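Posters, Pins and Paper: Notes from the Kondudton Popular Culture Meeting

I came home from Kondudton with a tote bag full of flyers and a notebook I can barely read, and I'd go back tomorrow! This was my first time giving a paper at the fall meeting, after two years of sitting in the back row, and the protest and print culture sessions were the best I've heard anywhere.

My own panel started at 8:30 in the morning, which I had been dreading. We had a full room anyway. Keegan Whitcombe opened with a paper on the Emari tenants' handbills, a run of 448 single-sheet flyers that sat in a church basement until a student asked what was in the boxes. He read several of them out loud, and the language is wonderful — rude, funny, and very specific about whose boiler was broken. His point was that the handbills borrow their layout from grocery circulars, right down to the starbursts, and once he put the two side by side I couldn't unsee it. 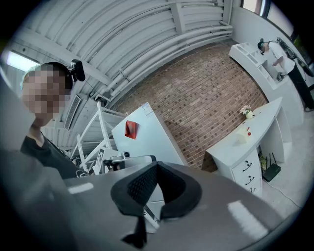
Dark T-shirt, head-mounted camera.

I followed with my piece on campaign buttons as jewelry. I had 15 minutes and used 19 (sorry, everyone). The questions were great, though, especially one from a high school teacher who wanted to know whether kids who pin slogans to their backpacks are making an argument or getting dressed. I said both, and then we argued about it all through lunch.

The afternoon belonged to the McAlister Collection. Their staff have now scanned 1389 posters, and another 520 are waiting on repairs, mostly to old tape damage along the folds. Anyone can ask for a reading copy, and you don't need a university address to do it. 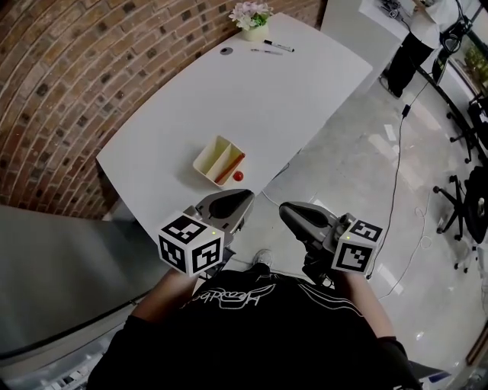
I also want to put in a word for the Rullon roundtable on songs at marches, which ran long and ended with half the room singing a chorus from a bus strike none of us had heard of before lunch. If you know of any recordings from that strike, please write to me in care of the newsletter. I mean it, even a bad cassette would make my month!

Proposals for the spring workshop can be up to 300 words, and first-timers are very welcome. The full papers from our panel will go out to members in June.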